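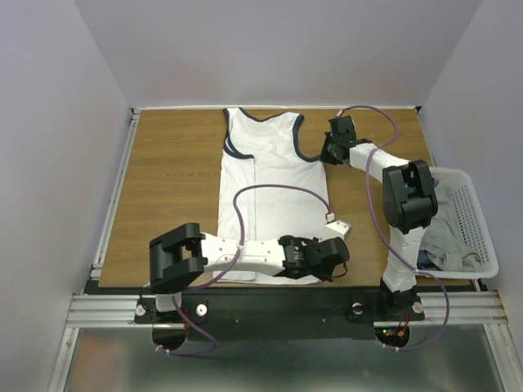 Vol. 16, p. 622

**Badeck Open Day (laundry handling demonstration)**

The Badeck Open Day is a public demonstration of robot arms that handle clothes, held every September in the old Leder mill building at Prondolach. I've been to most of them and I wrote the first version of this entry, so forgive me if it sounds like I'm fond of the thing (I am!).

**What goes on**

The main attraction is the folding table, a wood-grain top with pale walls on three sides and two arms reaching in from the front. A garment gets laid out on it, and a white laundry basket with more fabric in it stands at the right. At the table I spent longest with, the garment was a white sleeveless top with navy bands at the neck and armholes, and the arms had come in low over it, one stretched right across the bottom and the other with its gripper by the right armhole. You stand and you watch, and before you know it you've missed the talk upstairs.

Sleeveless tops are harder than they look, by the way. A T-shirt gives you sleeves to tuck in and a pretty square body once you've done it. A tank has those big scooped openings, the front and back edges slide past each other, and a thin knit wrinkles if you so much as look at it. I asked one of the Badeck people which item they dreaded most and got "fitted sheets" before I'd finished the question.

**History**

The first open day was one table in a hallway. Badeck had just moved in, the neighbors kept asking what all the cable was for, and somebody put a sign on the door. By the third year there were 5 tables and a line down the stairs, and the event moved to the ground floor, where it has stayed. Attendance at the most recent one was 1,555, which is a lot of people for a building with one elevator.

**The Bramwell round**

Late in the afternoon comes the Bramwell round, named after the street outside. Visitors hand over something of their own and the operators have a go at it. I brought a pillowcase one year and a cardigan the next. The pillowcase came back in a very decent rectangle. The cardigan came back as, well, a cardigan, but I got a round of applause for bringing it.

**Visiting**

Doors open at 10 a.m. and the tables run until 4 p.m., with a break for lunch. Entry is free. Kids are welcome up front, and there's a low bench for them along the rope. Parking on Bramwell fills up early, so I'd walk over from the station.

**See also**

- Leder mill building
- Prondolach, public events
- Cloth folding by machine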